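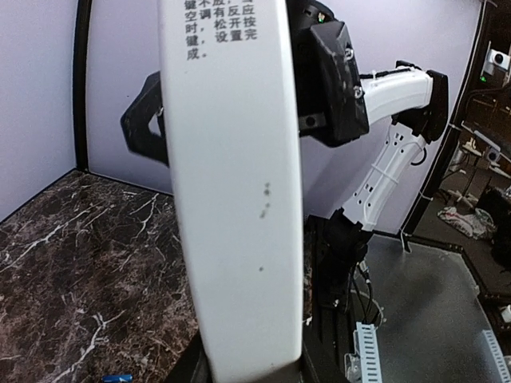
Button instructions in Chinese, on a white panel.

Search this notebook Go

July, 4 pm. Finishing room, Gramcombe

Sourdough of a day. I've been trying to work out why the Nunero varnish keeps going cloudy on the fiddle backs, and I'm now fairly sure it's the humidity in here and has very little to do with my brushing (hooray for me). Test strip 16 went on at lunch and had a grey bloom by the time I'd washed my cup. Strip 21, same tin, same brush, but left in the drying cupboard, is clear as honey and a lovely colour!
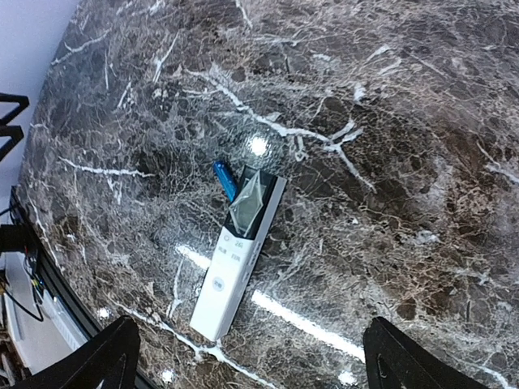 So the plan is to stop varnishing in the open room until the weather dries out a bit. I know the cupboard only holds 2 backs at once and we've got the whole Cunitz order waiting, but I'd sooner be slow than sand it all off again. Cloudy coats don't come good on their own, I've tried waiting.

The other thing is the thinner. The old tin from Son smells sharper than the new one and I don't trust it any more, so I've moved it to the bottom shelf. Please don't use it on anything with a customer's name on it. Scrap maple is fine.
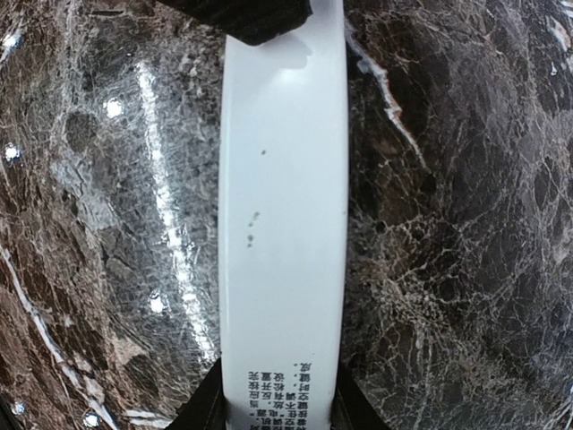 To do next

- Recoat strip 16 in the cupboard, see if the bloom lifts
- Find the hygrometer (whoever borrowed it, I'm not cross)
- Order more tack cloths
- Ring the Cunitz shop about the colour, they wanted it redder than the sample

2161 views 2 comments

Contact | Copyright Gramcombe workshop notes | Back to top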